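November, late evening
Posted by the back porch diarist
14 comments | 37 shares

The patio heater finally came! I'd been watching the tracking page like it was a soap opera, and at lunchtime the truck pulled up and the driver set this enormous flat box down at the end of the driveway, as far from the porch as he could possibly leave it. So my afternoon began with me walking a patio heater up the drive one corner at a time.

It's the Voltine, the hanging electric one. I went back and forth for weeks between that and the Harkaneo tower, which is prettier (it has a little glass tube up the middle), but it runs on propane and I don't want to be hauling tanks around in January. The Harkaneo was also close to 600 dollars once you added the cover, and I just couldn't do it. The Voltine clips to a beam and plugs in and that's the whole story. Well, almost the whole story.

The instructions want you to find a joist, and the porch ceiling has beadboard over everything, so I stood on the ladder knocking like I was visiting somebody. Three holes later I found solid wood. The two wrong ones are behind the mounting plate, more or less, and I'll fill them in spring. The chain was too long so I took out five links with the big pliers and lost one of them down between the deck boards, where I could hear it land on something metal. No idea what's under there.
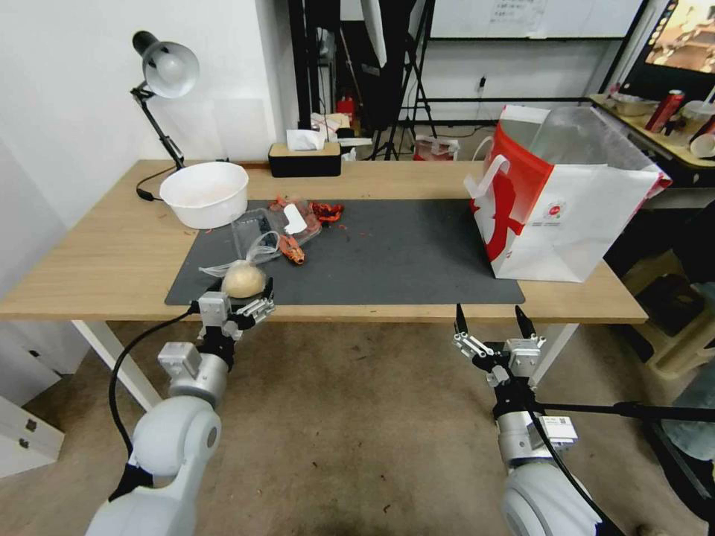 A bun by the edge of the mat.

Got it hung before dark and switched it on, and oh, it's lovely. It glows orange and makes a faint ticking noise for the first minute, and then you feel it on the top of your head and your shoulders. My feet were still freezing. I think I hung it a little high, so maybe those links should have stayed in, or the table needs to come over toward the house. I dragged the wicker loveseat under it and sat there for 30 minutes in my coat with a cup of soup, feeling very pleased with myself.

The loveseat cushions are another matter. I left them out through all that rain and the blue one smells like a pond. I've got it propped up against the dryer tonight. There was a nice striped set in the Huncombe catalog – the gray and cream – and I've folded the page down, but they'd have to go in the deck box every night and I know myself.

I do want to get a rug down before it gets really cold. Manolakis had the outdoor ones on the sidewalk last time I drove by, rolled up and standing in a barrel, and I should measure first this time. The last one I bought ran under the back door and I had to lift the door to open it, all summer long.

Need: outdoor extension cord, the heavy kind. Wood filler. Foot blanket.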